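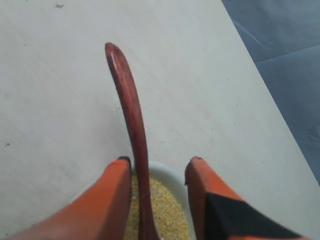

# What Is a Tariff?

A tariff is a tax on things that come into a country from somewhere else. Things that come in are called imports. Things that go out are called exports. When two countries buy and sell with each other, that is trade.

You may have heard grown-ups talk about tariffs on the news. It can sound confusing, but the main idea is simple.

## A made-up pair of countries

Let's use two pretend countries, Purlow and Usonis.

Purlow has a lot of forests. People there make wooden chairs. Usonis has forests too, and people there also make wooden chairs, but it costs them more to do it. Workers in Usonis are paid more, and the wood has to travel a long way by truck.

A store in Usonis can buy a chair from Purlow for $40. A chair made at home costs the store $52. Most stores pick the one from Purlow, and so do most shoppers.

The chair makers in Usonis are worried. They go to their government and ask for help. The government decides to put a tariff of $15 on every chair that comes from Purlow.

Now do the math. The chair from Purlow costs $40, plus $15 for the tariff. That makes $55. The chair made in Usonis still costs $52, so now it is the cheaper one.

## Who pays the tariff?

This is the part many people get wrong, including plenty of adults. The country of Purlow does not get a bill. The tariff is paid by the company that brings the chairs into Usonis. That company is called the importer.

When a ship full of chairs reaches the port, officers check the papers that list what is on board. The office that does this is called customs. The importer pays the tariff to customs, and the money goes to the government of Usonis.

After that, the importer has a choice. It can raise the price of the chairs, and then shoppers pay for the tariff. It can keep the price the same and earn less money. Or it can ask the chair makers in Purlow to charge less. Often it is a mix. The shopper pays a little more, the importer earns a little less, and the chair maker might lower the price by a dollar or two.

Suppose an importer called Van der Merwe brings in 1,000 chairs. At $15 a chair, it owes the government $15,000. That is a lot of money to find before a single chair has been sold.

## Why do governments use tariffs?

There are 3 main reasons.

1. **To protect jobs at home.** If people buy more chairs made in Usonis, the chair factories there can stay open.
2. **To raise money.** Tariffs are a tax, and taxes pay for things like roads and schools. A long time ago, before there was an income tax, tariffs were the biggest source of money for the United States government.
3. **To put pressure on another country.** A government might say, "We will take away this tariff if you change one of your rules."

Sometimes a government has all of these in mind at once.

## What is a trade war?

Purlow does not like the chair tariff. Its factories are selling fewer chairs. So Purlow's government looks at what it buys from Usonis, and it sees apples. It puts a tariff on apples.

Now the apple farmers in Usonis are in trouble, even though they had nothing to do with chairs. Usonis answers with a tariff on tables. Purlow answers with one on cheese. When countries go back and forth like this, people call it a trade war. There is no fighting with soldiers. But people can lose work on both sides, and prices can go up.

A trade war usually slows down or ends when leaders from the two countries meet and make a deal. This can take months or years.

## Do tariffs work?

People disagree, and they have disagreed for hundreds of years.

People who like tariffs say a country should be able to make important things for itself, such as steel and medicine. They say it is unfair when factories close because goods are made more cheaply somewhere else.

People who don't like tariffs say they make things cost more for families. They also point out that many factories use parts from other countries. If there is a tariff on screws, then the chair maker in Usonis pays more for screws – and that raises the price of the chair made at home.

It also depends on the tariff. A small one on one kind of product may hardly be noticed. A large one on many products can change what is on the shelves.

## Try it yourself

Look at the labels on a few things in your home. Clothes, toys, and tools often say where they were made. Write down the name of each country and find it on a map.

Then pick one item and talk about these questions with your family or class:

- Would you still buy it if it cost $2 more?
- Could it be made closer to where you live?
- Who might be helped by a tariff on it, and who might be hurt?

## Words to know

**Customs:** the government office that checks goods coming into a country.

**Export:** something sold to another country.

**Import:** something bought from another country.

**Tariff:** a tax on imports.

**Trade war:** when countries keep adding tariffs against each other.

*Written by Gerrit Moodley. Last updated 2025-09-19.*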